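The Skurametti 2872 T-shirt in grey marl, reviewed

February 25, 2023

I have owned more grey T-shirts than I have owned opinions, so it seemed time to bring the two together. I bought the Skurametti last July and have worn it, washed it and tried to fold it ever since.
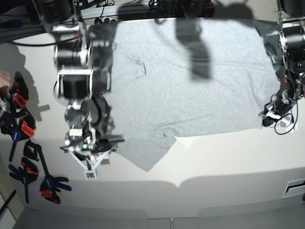
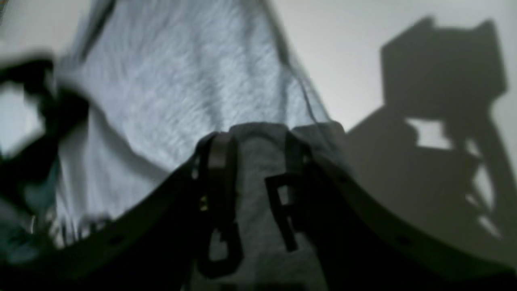
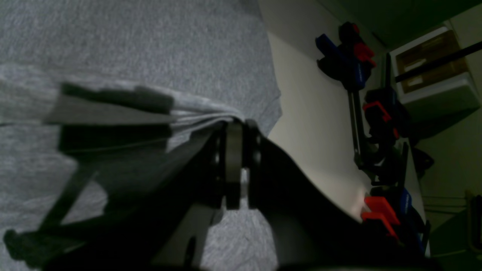

Plenty of grey to look at.

Words by Ji

The 2872 comes from a range in which every garment has a number and none has a name. I approve of this in principle. In practice it means standing in the shop in Notdale asking whether they have the 2872 in a medium, and being shown a pair of socks. The socks, I think, were the 2827. They looked fine.

It costs £40, and we may as well get that over with. Forty pounds is a lot for a short-sleeved T-shirt with no pocket, no picture and no discernible ambition. A perfectly decent one can be had at the supermarket for the price of a sandwich and a magazine. The swing ticket tries to deal with the matter by describing the shirt as "considered", and I did consider it, for most of an afternoon, before handing over my card.

The colour. Skurametti call it Pebble. It is grey. More exactly it's a soft marl with a faint mottling to it, which you notice properly once the thing is spread out on a white table. In the wardrobe it could be any grey T-shirt you've ever met, and under my hall light it goes slightly lilac. The mottling does have one real use, and that is hiding toothpaste. It doesn't hide tea. It doesn't hide the sort of mark you get from leaning over a hob in good spirits either.

The cloth is a heavier cotton than I'm used to. For the first few wears it felt a bit like being gently told off. By the fourth wash it had given in and gone soft, and it has stayed soft -- I'd put it well ahead of the Dulero I was wearing before, which began life lovely and by Christmas had the texture of a digestive biscuit. There has been no bobbling under the arms so far. There's a little at the waist where my seat belt goes, and I blame the car.

Fit. Roomy in the body, sensible in the sleeve. The sleeves stop where sleeves ought to stop and don't try to show off an upper arm that I'd rather leave as a rumour. The length is good. I can reach the top shelf of the larder without an announcement. If you're between sizes go down, unless you run your washing hot, in which case stay where you are and let nature take its course. I did one wash at 40 as the label allows and lost a little in the length, then went back to cooler water and have lost nothing since.

The neckline deserves a paragraph because necklines are where these things go to die. This one has kept its shape. It sits close without strangling, it hasn't gone wavy, and it returns to roughly a circle after being dragged over a large head every few days. The seams inside are flat and don't itch. There's no label at the back, only printing on the cloth, and the printing has mostly gone, so I now identify the front by trial.

Which brings me to creases, and to my main complaint. The 2872 is advertised as "easy care". I've wondered who was being cared for. It comes out of the machine full of wrinkles, and it keeps hold of them with some loyalty. Take the first picture: it's spread almost flat, and there are still faint lines running across the middle and a lower flap of cloth giving the bottom edge a crooked look. Gather a bit of this fabric up and it makes proper little pleats, very smart, like a curtain. I hadn't asked for a curtain.

A warm iron sorts it out in a couple of minutes. I didn't buy a T-shirt to iron it, but then I didn't buy a bread maker to store biscuits in, and look at us. Hanging it up wet by the hem helps a good deal. Tumble drying helps for as long as it takes to walk upstairs.

Folding is harder than it should be as well. The heavier cotton means a folded shirt makes quite a thick parcel, and a drawer that held my old ones flat now needs a knee against it. Spread it out on something larger than you think you need. The end of the bed is no good, since the duvet moves and the shirt moves with it and then you're both on the floor. A hard table is far better. Sleeves in first, sides after, then up from the bottom, and smooth it with your palm as you go, or the fold simply wanders off. I've given up on the upright method where everything stands in rows like files. Mine stood in rows for an evening.

I should mention that I bought 2 of them, the second one in the January sale, so you can take the general verdict from that. The newer one feels a touch lighter in the hand than the first. Skurametti replied to my email saying the cloth hadn't changed and thanking me for my interest in socks.

Good points: soft once it gets going, a neck that behaves, a sensible length, washes well if kept cool.

Less good: the price, the creasing, the price again, and a drawer that won't shut.

Would I buy it at full price again? Probably, while grumbling. If you own an iron and are on speaking terms with it, add a point to the score. If you want to pull something straight off the airer and look like a person with a plan, the Dulero is cheaper and hangs flatter for as long as it lasts.

4 out of 5. It also comes in navy, which Skurametti call Harbour, and in another grey.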